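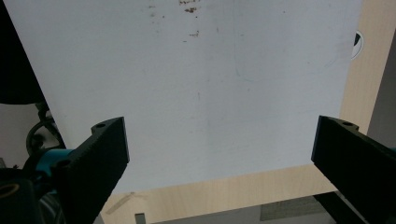 House rules for hand-held gripper work, a thread

1/ Drita Dimitrov asked me to write down the rules we use at the Brimton bench. I said we had 40 of them. She said nobody has ever followed 40 of anything. So you get the short list.

2/ Rule one: log the surface as you find it. Brown specks on a white board go in the notes. "Clean" is a word I have banned from the form, along with "fine" and "normal-ish."

3/ Rule two: fingers stay open until the board is where you want it. Squeezing early and then steering is how our Hostaldale bench got through a box of fingertips in December.

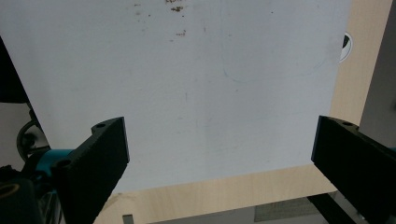

Fingers open, not pressing on anything yet. Rule two in the wild.

4/ Rule three: same blemish, same name, every session. We once had one mark logged as "stain," "smudge," "dirt," and "Ohio." Zorica Popescu now keeps the word list and she does not take suggestions.

5/ Rule four: if a take goes wrong, keep it and flag it. We threw out 402 takes on the Berisha job for looking untidy, then spent a month wishing we had some untidy ones.

6/ Rule five: bottles get held by the neck. Yes, you can grab the middle. You can also write the incident note. 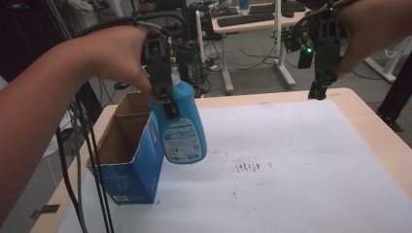 Light-blue bottle, neck grip, left hand. The right-hand gripper is open and empty.

7/ Rule six: check the indicator lights on both grippers before you start, and write down that you checked. I have read 450 session sheets this year and "lights OK??" is still the most popular answer.

8/ Rule seven covers cables. It used to run two pages. It now says "look where the cables are, then move," and complaints from Covovdale are down to one person.

9/ Someone will ask if these scale to 1,000 sessions. Ask me after Drita has read them. She has a red pen and the afternoon free.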